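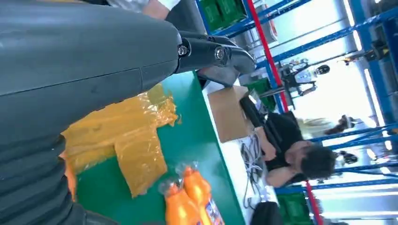 Página 2 de 177

Foro Pluvwood › Almacén y embalaje › Mesas de preparación: bolsas, agrupados y retales de cartón

tolva_norte
19/06/2023
Retomo el tema donde quedó en la página anterior. En la mesa verde seguimos con las bolsas amarillo-naranja amontonadas, sin dispensador. El agrupado de dos botellas en bolsa transparente sale de la misma mesa. Propuesta: pasar las bolsas a rollo precortado y dejar la superficie despejada para el agrupado. ¿Alguien tiene medido el cambio?

rmz_palets
Lo medimos en Pestthorpe durante enero. Bolsa suelta: 1.051 agrupados por turno. Rollo precortado: casi 3.487 en tres turnos, es decir, una mejora de un diez por ciento, más o menos. El rollo exige soporte fijo y cambiarlo obliga a parar el puesto.

film_y_fleje
Discrepo con la comparación. Un turno suelto contra la suma de tres no dice gran cosa si no se da la dispersión. Además, con bolsa translúcida y brillante el problema no es el formato, es que se pegan unas a otras. Con el montón arrugado se separan mejor que recién salidas del paquete plano.

rmz_palets
La dispersión la tengo por turno, la subo cuando pueda. Lo de que se pegan depende de la galga. Con galga 200 no lo hemos notado.

tolva_norte
La nuestra es más fina. El proveedor es Obeidat y en la ficha no figura aditivo deslizante. Preguntaré.

kardex77
Otro punto: el retal de cartón. Si lo apoyáis inclinado en la mesa blanca ocupa fondo útil. Nosotros lo pasamos a una bandeja vertical bajo el tablero y se recuperó sitio para trabajar con los codos apoyados. Los cables blancos que bajan junto a esa mesa también los recogería en canaleta.

film_y_fleje
La canaleta, de acuerdo. La bandeja vertical, no: el cartón se comba con la humedad y luego no asienta en la caja. En plano y con peso encima.

kardex77
Se comba si lo guardas semanas. Aquí rota a diario.

suelo_epoxi
¿Las botellas naranjas van tumbadas en la bolsa por norma? Con tapón yo las tendría de pie hasta el encajado. La etiqueta roza con el plástico y, si la tinta es de base agua, se marca.

tolva_norte
No hay norma escrita. La etiqueta lleva zonas azules y blancas; en reclamaciones no consta ninguna por roce. Lo anoto para la próxima revisión de la instrucción.

film_y_fleje
Que no haya reclamaciones no significa que no se marque. Haz un ensayo de frote antes de cerrar la instrucción.

rmz_palets
Para el soporte del rollo: los de Suvadmont se atornillan al canto del tablero y no quitan superficie. Comprueba el grosor del canto, la mordaza admite hasta 40 mm.

tolva_norte
Mido el canto mañana y pongo aquí la cota.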